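Plundside Home Baking Board > Stalls and Tables

Small table, two sorts of bun, one bowl - what would you do?

Chaminda Pramanik
I have a small table for the Garent open day in March and I'm trying to settle how the bread goes on it. The top is covered with a green cutting mat, the self-healing sort with the grid printed on it, because it was the right size and it stops things sliding. I've got round buns with the scored crust, a longer roll, and a pink bowl. The bowl is deep, so small buns would go in on top of each other, and I can't decide whether that looks generous or just squashes the tops. Doors open at 7 in the evening and I'd like it settled before then.

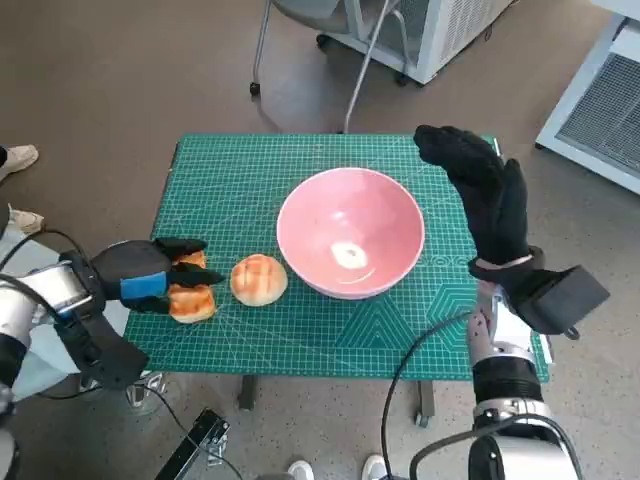

Shiuli Cassim
Bowl for the round ones, long roll outside it. You will lose a bit of crust off the scored tops whatever you do, so don't pile them more than two deep. My bigger worry is the mat. Has it been used for cutting? Craft mats hold glue and bits of old blade in the grooves and I wouldn't put bread straight on one.

Chaminda Pramanik
It's a clean one, bought for this. Fair point though.

Kasun Howlader
I disagree with Shiuli about the mat. If it's new and it's been washed in soapy water it's no worse than a plastic tray. What it won't take is heat. I put a loaf tin on mine straight from the oven and it bowed in the middle and never went flat again. Let the buns cool right down first.

Shiuli Cassim
A plastic tray is made for food and a craft mat isn't. I'd put a sheet of baking paper over it. Costs next to nothing.

Kasun Howlader
Paper moves every time someone picks a bun up. Then you've got the sliding problem back.

Babak Mahmoudi
Tuck it under the bowl and it stays put.

Can I ask what's behind the table? I did a stall at the Votuvgate hall and the bread looked grey all day. It was under a strip light with a dark wall at the back. Moved it nearer the windows after lunch and it looked like different bread.

Chaminda Pramanik
Grey wall, but it's a bright room with some strong colours in it. I did wonder if the pink bowl would be too much with the pink board.

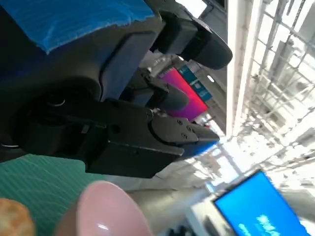

The pink board and the teal panel, with the light coming in strong on the right.

Babak Mahmoudi
You've got plenty of light then. I'd keep the bowl. Brown crust on green looks fine and the pink picks up the board.

Obaidul Jayasinghe
Coming back to the original question, I'd leave the bowl out altogether. A deep bowl hides everything below the top layer, and people want to see the crust. Lay them out on the flat. I sold 20 scored buns in a morning at Khương with nothing but a board and a price card.

Shiuli Cassim
On a table that size you can't lay out 20 of anything.

Obaidul Jayasinghe
You put a few out and top up from a box underneath.

Chaminda Pramanik
I've been going back and forth on this. Laying them flat does show the tops better, I agree with Obaidul there. I tried the long roll at the left with a round bun next to it and the bowl left empty.
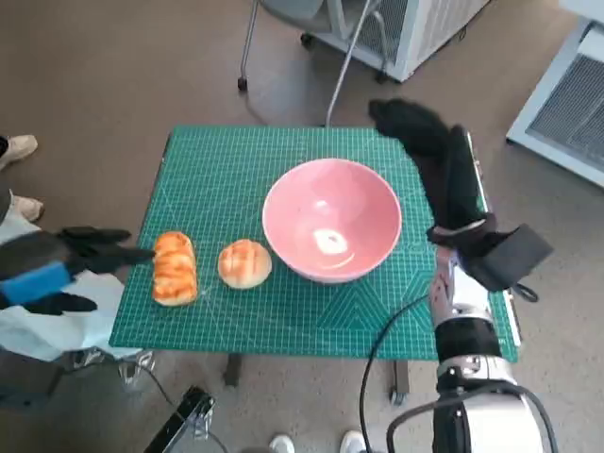
The long one wants to point away from you, I think. Sideways it takes up the whole front and there's no room for tongs. I'm still inclined to keep the bowl on the table for the little ones and have the bigger bread flat, with paper under all of it. I'll tape the paper at the back so it doesn't move.

Kasun Howlader
Tape will do it. Masking tape, the other stuff leaves a mark on the mat.

Shiuli Cassim
Happy with that. What are you charging?

Chaminda Pramanik
Not decided. I'll put prices in the other thread once I've costed the butter.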